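1/ I saved my own bean seed this year. I'm going to tell you how it went, because I've already told everyone in my house and they've started leaving the room.

2/ Background. There's a pole bean that goes around our end of Cukholm under the name Gelline. You can't buy it. Somebody hands you a twist of newspaper over a fence and then asks after it for the rest of your life. Mine came from Macarena Valdebenito, four summers back.

3/ It's a good bean. Flat green pods, a bit of purple where the stem joins, and it climbs like it owes money at ground level. Dry, the seeds are tan with a dark smudge. My daughter says each one looks like a tiny disappointed face. I've grown to agree with her.

4/ In January Macarena called to say mice had gotten into her seed tin and cleaned it out. She wanted to know how many I had put by. I said "oh, plenty" in the voice of a man with nine beans in an egg cup.

5/ So this season had a goal. Enough seed to restock Macarena, fill packets for the Obura seed swap, and keep some back for me. I wrote 1,000 on the shed door in carpenter's pencil. It seemed like a big brave number at the time.

6/ First thing you learn about growing beans for seed is that you have to stop eating them. I left one whole row alone. Then I walked past it every evening for six weeks with a colander, like someone on a diet who keeps visiting the bakery to say hello.

7/ The pods need to go brown and papery on the vine. They looked terrible. My neighbor Mudassar Mirani, a kind person, asked if I'd been unwell. I said they were meant to look like that. He said "sure" and the next morning there was a bag of his zucchini on my step.
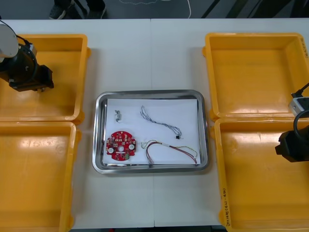
8/ Shelling dry beans is the nice part. You squeeze the seam, the pod twists open, and out they drop. Sorting them is where the marriage gets tested. You've got good seed, split seed, wrinkled seed, and seed that might be good if you're feeling generous, and all of it wants to be somewhere different. I did mine in soup bowls on a dark brown table, in the evening, which is a fine way to lose tan beans. What I want for next year is a white tabletop, a steel tray in the middle with a sheet of white paper in it, and a pair of yellow bins on each side. Good on the left, maybe on the right. I'd be insufferable.

9/ I did try a machine. The Ralon is a little hand-cranked sheller that Nassoro Nyamweya lent me with the words "it's great once you get used to it." You feed pods in the top, turn the handle, and it gives you back beans, half beans, and a sort of coarse flour. I never got used to it. Back to thumbs.

10/ Tips, for anyone thinking of doing this with sore thumbs of their own:

Wait for a dry spell before you pick. If rain's coming and the pods are mostly brown, pull the whole plant and hang it upside down in a garage.

Shell over something with sides. Beans bounce. I'm still finding them in my boots.

Bite one. If your tooth leaves a dent, they need longer. If your tooth hurts, they're ready.

11/ Replying to the people already asking: no, you don't need to worry much about them crossing. Common beans mostly pollinate themselves before a bee gets a look in. I still gave the row some distance from the yellow wax beans. I've seen what happens to a rumor in this town.

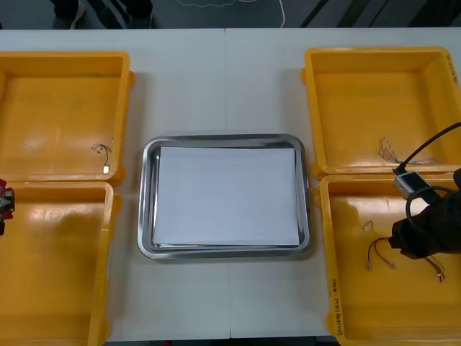 Yellow bins on either side of a steel tray, on a white tabletop.

12/ Now the count. I didn't need to count them. A sensible person would weigh a hundred and do the math. I own a kitchen scale. I own a calculator. I sat down after supper and counted them one at a time, out loud, in a house with other people in it.

13/ First pass I got to 845 and the phone rang. It was a man about my gutters. When I hung up I had no idea if I was on 845 or if 845 was what he'd quoted me. Started again.

14/ Second pass, in piles of ten, then rows of ten piles, with my daughter as a witness. Final figure: 1,547. I went out to the shed with the pencil and wrote it under the first number. Then I stood there a while. It was dark and there was nothing else to do in the shed, but I stood there.

15/ Those are the keepers only. The splits and the wrinkled ones went in a pot with an onion and a ham bone, and they were very good. You will notice I'd waited all summer to eat those beans and ended up eating the rejects.

16/ Storage, the boring bit people always skip and then write to me about. I left them on screens indoors for two more weeks after they felt done. Then a couple of days in the freezer, in a sealed jar, in case of weevils. Let the jar come back to room temperature before you open it or you'll get damp all over your nice dry seed.

17/ After that, paper packets inside glass jars. Glass, Macarena. Mice can't chew glass. I've said this to her and she's said she's "looking into it."

18/ I wrote the packets by hand. Name, year, "pole, needs a tall support, I mean TALL." I know from experience that someone will give it a tomato cage. Nafula Minja gave it a tomato cage two years ago and it went up the cage, along her clothesline, and into a pair of work pants.
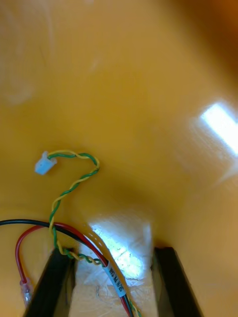

19/ The swap. If you've never been to the one at Obura, it's long tables, a lot of envelopes, and people being extremely polite while watching each other's hands. You put yours down, you take what you like, and no money changes hands. Somebody brings a lemon cake. By 10 in the morning the cake is gone and so is the good garlic.

20/ I'd made up 14 packets and was sure I'd be driving most of them home. They went before I had my coat off. One went to a teenager who asked me four very sharp questions about inoculant. I answered two and nodded at the others.

21/ Shabani Odera took one and then told me, gently, that his aunt grew the same bean under another name and that hers had a darker smudge. We put them side by side on the lid of a cookie tin. Hers is darker. I said it must be the soil. I've thought about very little else this week.

22/ He gave me a dozen of hers. So next year there are two rows, at opposite ends of the garden, with the squash in between to keep the peace. I'd planned on cutting back.

23/ Macarena's share I took over in person. She poured them into her palm, looked at them for a long time, and said they were smaller than hers used to be. Then she gave me coffee and a bag of something she says is lettuce.

24/ It isn't labeled. It could be lettuce. I'll sow some in a pot when it warms up and see what I've been handed.

25/ A few of you asked for seed by mail. I've got a little left over after holding back my own, so send me a message and I'll do packets until I run out. Tell me how tall your poles are. I will be checking.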